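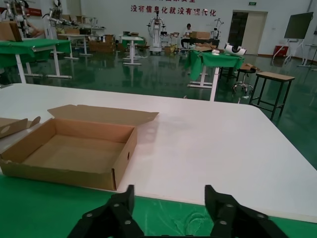 The Lid

I was hired for my hands, which had never happened to me before. For 11 years at the mail-order house in Milbridge I was hired for my willingness to stand up, and my hands came along for free. Then Totumari bought the building, closed it, and offered one of us a contract overseas to teach a machine to shut a box.

"One of you," the man from Totumari said, looking around the break room as if we might fight for it. Everybody looked at the vending machine. I had a daughter in Salem who wanted braces for her own daughter, so I put up my hand, and there you have my whole audition.

The machine's name was Vamo. I had pictured a head. Vamo had a pair of black fingers, two plates with bolts in them, and a camera set where your wristwatch would go. Whatever the camera saw, I saw, on a screen in front of my chair. I held a grip in each hand and the fingers did what I did, a hair late, like a husband.

"Do not think," said Géza Fodor on the first morning. "Only close the box."

Géza ran the program. He was tall and stooped and wore the same gray cardigan in all weather, and he'd learned his English from people who were in a hurry. He wanted 400 good closings from me. He used the word "demonstrations," which made it sound as though I ought to have a placard.

I closed the box. It took me most of a minute. In Milbridge I could have shut a dozen in that time and complained about my knees.

"Too slow," Géza said. "It will learn you are afraid."

I closed it again, quicker, and crushed the corner.

"Now it will learn you are angry."

"What would you like it to learn?"

He thought it over. He was a fair man. "Box," he said.

So we went on that way. Someone would open the lid and lay it back, I would bring the fingers down behind it, get one under the edge, lift, swing it over, press. Open, lift, swing, press. At lunch I ate noodles on a stool and read the sign on the back wall, which I couldn't read. I asked Géza what it said and he told me that without information technology there is no modernization. I'd been hoping for the fire rules.

By the end of the second week I was good. I don't say so to brag. It's a thing you can be good at, like parking. The fingers had quit feeling like tongs and begun to feel like the tail end of my own arm, and I woke one night in the dormitory and found I was trying to pick up the water glass with two fingers, coming in low from the left.

Then they trained Vamo on what I had done, and I was invited to watch.

The fingers went down behind the lid. They stopped. They went left a little, then right a little, tapped the table twice, and then took hold of the lid and shut it as sweet as you please.

"What is the tapping?" said Géza.

"I don't know."

"Every time it is tapping."

He pulled up my recordings. We sat side by side and watched them, one after another, and I saw myself do it. Down behind the lid, a little left, a little right, tap tap. I had no memory of deciding on it. Then I remembered the tape guns in Milbridge, how you had to knock the handle twice on the bench or the roll would jam. I'd knocked that handle for 11 years. There wasn't a tape gun within a mile of Vamo.

"It's a habit," I said.

"It is in all of them," Géza said. He looked at me the way you look at a dog that has eaten something with a warranty.

We would have to start over. He was decent about it and said it was his fault for not watching, and then he told the office it was my fault. I was to do another 400, without tapping. Have you ever tried to leave out a thing you didn't know you were doing? I sat there like a woman trying to swallow on purpose.

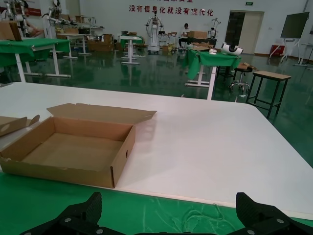 My mother used to say I could be stopped by a closed door or by an open one, depending on the day, and the morning we began again was an open-door day. I couldn't make myself start. On the screen the box waited with nothing in it and the lid laid flat behind it, and I looked at the round hole in its side and the hole looked at me. The fingers hung at the bottom of my view over the green cloth, which had pale scratches on it. They might have been Vamo's or they might have been there for years, but I took them personally.

"Close the box, Verna," said Géza, behind me.

"I'm working up to it."

"It is recording you working up to it."

"Then it'll learn tact."

He came around and sat down on the other chair and for once he didn't have his clipboard. He said that before this he had taught a machine to fold napkins, and he had recorded all 3,943 folds himself because there was no money for an operator. It worked beautifully. It folded a napkin, and then it paused, and turned the wrist over, and paused again.

"What was it doing?" I said.

He pushed back the cuff of the cardigan. "Looking at the time."

"Did you fix it?"

"We sold it to a hotel," Géza said. "They said it had very good manners."

I laughed so hard that my hands shook, and the fingers shook with them, and he reached over and stopped the recording. I noticed he deleted that one. I've wondered since what Vamo would have made of it.

After that I got through them. I found that if I talked I didn't tap, so I talked. I told Géza about the flood in the returns department, and my daughter's first husband, and her second husband, who was the first one again. He said "mm" at the places where a person should. Open, lift, swing, press. I did 40 before supper one day, every one clean, and he shook my hand, the real one.

They trained it over the weekend. On Monday there were visitors, people in good shoes from the Totumari office, and Géza had put a comb through his hair. I stood at the back by the sign.

The fingers went down behind the lid. No left, no right, no tap. They took hold and lifted and swung it over and pressed. The visitors clapped. Somebody opened the lid and Vamo did it again, just the same.

The third time, halfway over, it stopped. It held the lid straight up and stayed like that. One of the good shoes asked if it was broken.

Géza glanced at me. I knew right away what it was, and so did he. It was where I'd always gotten to the part about the second husband.

"It is checking," Géza told them.

"Checking what?"

"The box," he said, with great dignity, and we all stood and waited for Vamo to finish its story, and by and by the lid came down.

I flew home in September. My granddaughter has the braces. Géza writes now and then; he says they've started on drawers, and the new operator whistles, and he is keeping an eye on it. I got a job on the desk at the library in Salem, where I stamp things. Before each one I knock the stamp twice on the counter. The pad doesn't need it.

Share 11 | Comments 40
Contact | Submissions | Copyright 2020 | Back to top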